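**Plindgate Social Room, tea table group: November minutes**

Present: Doaa Mansour (chair), Noeline Sheehan, Mostafa Metwally, Ehab Nasr (notes). Younes Abdel Hamid sent apologies and a bag of tea.

**1. Last month.** Minutes agreed. Great turnout at the October tea, with 70 people through the door, and we only ran out of milk once!

**2. Money.** $418 in the tin. Noeline may spend up to $30 on snacks.

**3. Table.** Everyone loves the gray plaid cloth with the big blue stripe, so it stays (Mostafa had wanted plain white and gave in cheerfully). The landscape screen stays behind the table too. Doaa says the mountains and pine trees make the whole corner, and we all agreed!

**4. Snacks.** Toffee in the red box, small oranges, something dried to go alongside.
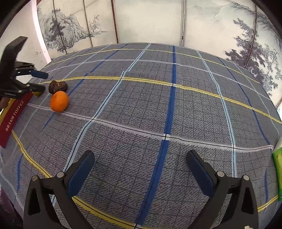
Noeline would like more fruit next time, and bowls for it, which Mostafa has at home. Doaa asked for a sugar-free choice as well. Agreed, and Ehab will look at what Lahlou has in stock.

**5. Any other business.** Mostafa wants a second tea before the holidays. Big yes from all! Doaa to ask about the room.

Closed at 8:15 p.m. Ehab has the key.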